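Notebook, canteen kitchen / glass station. Friday, August

Week 2 of the Vedell washer line at Brodby. Notes typed up fast before the 4 pm handover, sorry for spelling. 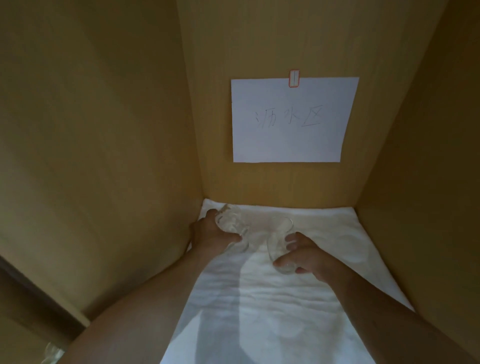 What does the machine take off people's hands, so far?
The washing and the counting. Unloading, checking and putting away are still done by people, same as before, and that's where most of the shift goes now.

Glasses first, they're the bulk of it. Lunch is 700 pieces on a full day. Old way, two people at the sink and one putting away. Now one loads, belt runs, one at the far end. Third person moved to trays. On paper that's a gain. On the floor the far end is the bottleneck, belt doesn't wait.

Draining cabinet. Towel down, glasses go in by hand, one in each hand when it gets busy. Sign on the back wall says 沥水区 (draining area), pencil or pen, pretty faint. Needs redoing in marker, and bigger. New people on the evening shift asked twice where wet stuff goes.

Mixed sizes are the real headache. Straight tumblers OK, the ridged ones want more room. Gruser quote for the auto-unloader assumes one glass type only. Asked them, they said "phase two". So hand work stays for now.

Timed it Tuesday lunch:
- belt output, full rack: 33 sec
- unload + put away, one person, same rack: nearly double that
- racks waiting at worst point: 12

So the belt is set too fast for one person. Turned it down one notch after lunch, queue went away, washer still finished on time. Leave it there. Whoever turns it back up please write it here first!!

What the crew says (asked at break, not a survey):
- hands are better, less time in hot water. everyone agrees on this one
- shoulders worse at the far end. Same reach into the cabinet over and over
- less talking. Sink was two people side by side, now you're at opposite ends of a noisy machine
- don't like the counter on the display. Feels like it's counting them. It counts racks. But fair point, it faces the room. Will ask Vedell if it can be switched off or turned round

My view: swap ends every hour, not every shift. Tried it Thurs, no complaints, one missed swap becuase the clock over the door is slow. Put a timer on the shelf.

Motaung came by re: training. Their sheet covers start/stop, filter, jam. Nothing on checking glasses for chips, which the sink people used to do without thinking about it, just by feel. Far end person has to do it now and has to be told. Adding it to the sheet myself, top of page one.

To do
- new sign, marker
- spare towels, second stack by the cabinet. change at half shift
- raise rack stand so the reach is shorter, ask maintenence for blocks
- ask Gruser again about mixed sizes, get it in writing
- belt speed: tape over the dial
- counter display, see above

Filter cleaned 3:40. Spare gasket is in the drawer under the dryer, left side.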